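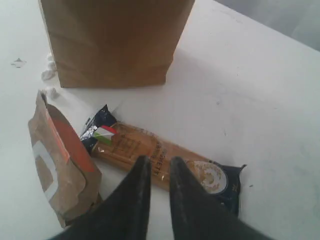

Big bag and small bag on the white table

Storing paper bags: flat, folded, or just get rid of them?

castow_kitchen
Posted December 26, 2024
We do the grocery pickup order every week and everything comes in brown paper. Now the holiday stuff is on top of that and the closet by the back door won't shut. I pulled everything out this morning and started going through it on the table. The large plain ones are easy. They stand up by themselves and I know what I'll use them for. The small ones are what I can't decide on. The one in the picture has the orange-red band on it and a white label, and it's pretty wrinkled already.

How do you all store them, and do you keep the small ones at all?

ga_eun_w
I keep large ones only. Fold on the original creases, bottom panel up against the side, and file them upright in one open large bag. When that bag is full, the extras go out with the recycling. We have had the same system since we moved to Skurau and it takes up 7 inches of shelf.

Small ones with a label go straight to recycling. I don't bother peeling the label.

drawerdivider
Disagree on the small ones. They are the ones I use most. Onions, garlic, ripening avocados, a kid's snack for the car. Wrinkles don't matter for any of that. If it's crumpled, flatten it with your hand and put a heavy cookbook on it overnight.

I'd check inside before you store it, though. Crumbs in a closet by the back door is how we got ants.

mirzaei_pantry
Same here about the ants. Anything that held bread or pastry gets shaken out over the sink, and if there's a grease spot it goes in the compost. The big grocery bags get a look too. The bottom fold holds onto onion skin and bits of receipt.

What are the little white bits next to the big bag? If that's tissue I'd wipe the table down before you lay anything flat on it.

castow_kitchen
Tissue, from wrapped ornaments. There's a lot of it around the house right now. Table got wiped after.

So far I have a stack of large ones folded the way ga_eun_w said. It does work better than what I was doing, which was folding them in half and jamming them in. Still undecided on the small ones.

ga_eun_w
Glad it helped. If the creases have gone soft, run the edge of a ruler down the side folds first. They lie a lot flatter.

For the small ones, pick a limit and stick to it. My sister-in-law Etelka Simon keeps hers in a shoebox and that's the limit. I still think it's a shoebox you could use for something else.

brurstead_ben
I'm going to be the one who says get rid of all of them. You get new ones every week. Why store any? Keep two for the recycling bin and let the rest go. I had a cabinet full when I moved out of my last place and carried every one of them to the curb.

drawerdivider
Because some weeks I need more than two. Leaf season, for one. In November I went through my entire stack lining the yard waste can and putting down paper under the boots. I also cover schoolbooks with the large ones, and you need a clean one with no printing for that.

brurstead_ben
Fair on the leaves. I have a gravel yard so I wasn't thinking about it. I still wouldn't give them closet space.

mirzaei_pantry
One more use if you garden. Cut the large ones open along the back seam, lay them flat and use them as a layer under mulch. Take off tape and plastic-coated labels first. I'd leave out anything with a heavy colored panel too, but I'm cautious about ink and plenty of people aren't.

castow_kitchen
I have raised beds so that's useful, thanks. I'll save the plain ones for spring and keep a few by the bin.

Decision on the small ones: shoebox. Labeled ones go in if they're clean, and when the lid won't close I stop. The closet door shuts now.

drawerdivider
Put the shoebox somewhere you can reach while cooking or you won't use them. Mine is in the drawer under the toaster.

ga_eun_w
Still recycling mine, but good luck with it.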